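Search this forum Search Advanced

We use cookies to keep you logged in and remember your settings. Accept / Manage

New Bassey double album, who's in?

ridgeback_riff
So the preorder page for the new Bassey record went up on 19 July 2026 and I've been refreshing it like an idiot ever since. It's called Imer, it's a double, and it's a full concept thing with four singers playing four different characters. Out in August. Kohei Ueda is on guitar for the whole first disc! I've been following him since the Kidonell demos, back when those were just passed around on burned CDs with the track names written wrong, and I never thought he'd end up on something this big.

The story is about a lighthouse keeper's daughter and a drowned town, as far as I can tell from the little booklet preview. Yes I know. I'm still in.

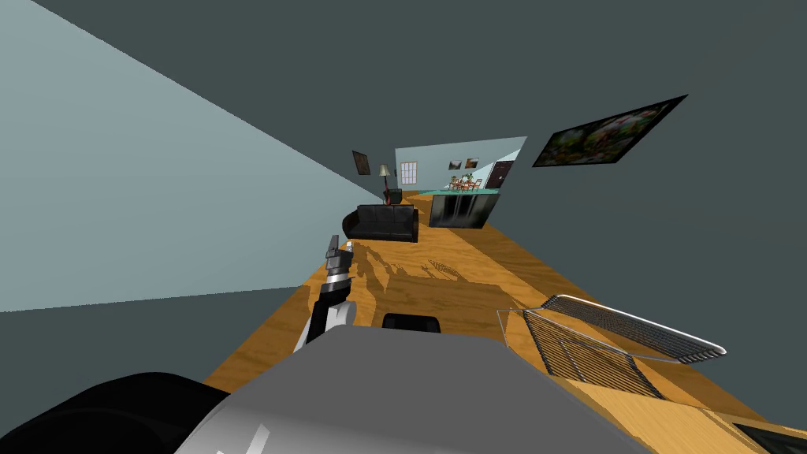
They've put up one song so far, the second track, and it's got everything I want from this band: the silly choir, the gallop in the verse, the key change you can hear coming from a mile off. My wife walked through the kitchen during the chorus and asked if it was for a cartoon. I took that as a good sign.

Anyone else ordering the vinyl? It's 48 bucks before shipping and I'm trying to talk myself into it.

moss_amp
I'm going to be the grump. I like Bassey, I've got the first three on vinyl and I saw them in that awful basement in Flostton where the ceiling dripped on the drummer. But a double concept album with guest singers is what bands do when they've run out of songs. You get maybe 20 minutes of good stuff spread across two discs, and the rest is some guy whispering over a harp.

The single is fine. Chorus is good. The verse riff is the one from "Ashen Road" with a different drum beat under it and I'm surprised no one has said so yet.

ridgeback_riff
It is NOT the Ashen Road riff. I just played them back to back. Same key, sure, and the same tempo more or less, but the Ashen Road one goes down at the end and this one goes up.

moss_amp
So it's the same riff but it goes up at the end, got it

tinnitus_tina
Ha, you two. I think you're both kind of right. It's a cousin of that riff.

What I care about more is the mix. I listened on the good headphones last night and the bass is just gone. You can hear the pick hitting the strings and then nothing under it. Last album had the same trouble and they said in the newsletter they'd heard the complaints, so I was hoping for better. Might be the stream. I'd love for it to be the stream.
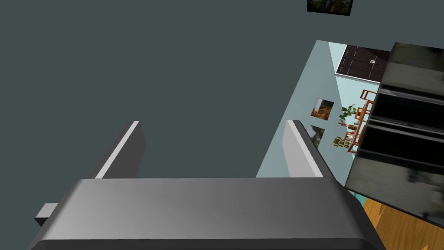 Kohei's tone is lovely though, I'll give them that. He's panned hard to one side and the other guitar is way out on the other, and there's a big hole in the middle where the vocal is supposed to sit, only the vocal is so quiet it doesn't fill it. Somebody turn the singer up! Or put a keyboard in there, I'm not picky.

Oh, and yes to the vinyl. I already ordered. I have no self control and I've made peace with it.

kettle_of_doom
Sorry, four singers? The preview I saw listed three. Is the fourth one the narrator? I will cancel my order if there's a narrator, I mean it. I still haven't got over the talking on the Kidonell live record.

ridgeback_riff
The fourth is the Sea. As in she sings the part of the Sea. So there's no narrator as such, but the Sea does seem to explain a lot of stuff.

kettle_of_doom
that's a narrator 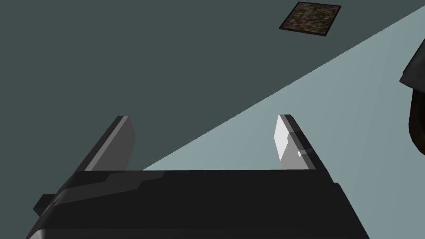
Gripper from above, mostly black and charcoal.

old_tape_hiss
Longtime reader, I don't post much. I wanted to push back on moss_amp a little. I've been listening to this kind of thing for a long while and some of my favorite records are the overblown ones. Half of the fun is that they tried it. I'd take a band falling on its face over two discs before I'd take another tidy ten song record that sounds like the last tidy ten song record.

Also the Kidonell demos were not "passed around on burned CDs," ridgeback, they were tapes. There were 100 of them and mine still plays, mostly. Side two has a wobble in it that I've gotten so used to that the remaster sounded wrong to me.

moss_amp
I don't mind ambition, I mind filler. If they cut this to one disc and it rips, I'll come back in here and eat my words. And I'll be buying it either way, let's not pretend.

ridgeback_riff
Tapes! OK, mine was a CD somebody made from a tape then. That explains the wobble. I thought that was an effect, I tried to copy it with a pedal for most of one winter.

tinnitus_tina
That's the best thing I've read all week. Please tell me there's a recording.

ridgeback_riff
There is and you're not getting it.
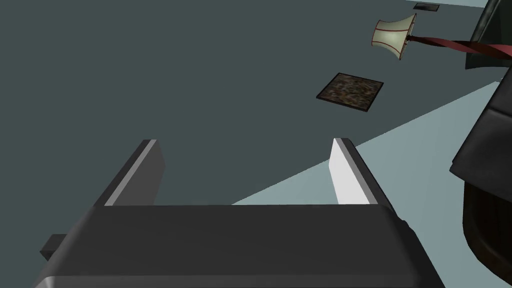 Tour Dates & Live Talk

ridgeback_riff
Splitting this off because a couple of people messaged me about shows. All I know is what's on the band's page: they're playing the whole of Imer start to finish, both discs, with an intermission. Flostton is the first night and it's in the big hall this time, which holds 4000. I'm a bit nervous for them to be frank, the last time through they didn't fill the place with the drip.

kettle_of_doom
Is the Sea touring

ridgeback_riff
Only the first two shows. After that they're using a backing track for her parts.

moss_amp
Oh come on. You can't have a singer on tape for the biggest part in the story. Give the lines to the keyboard player, he can sing, he did all the high stuff on the second album.

old_tape_hiss
Agree with moss on this one, there's a first time for everything. I'd still go. I'm a four hour drive from Flostton so if anybody's coming from the north side and has a spare seat, I'll pay for gas and I promise not to talk about tapes the entire way.

tinnitus_tina
I've got a seat! Messaging you. Bring the demo, my car still has a tape deck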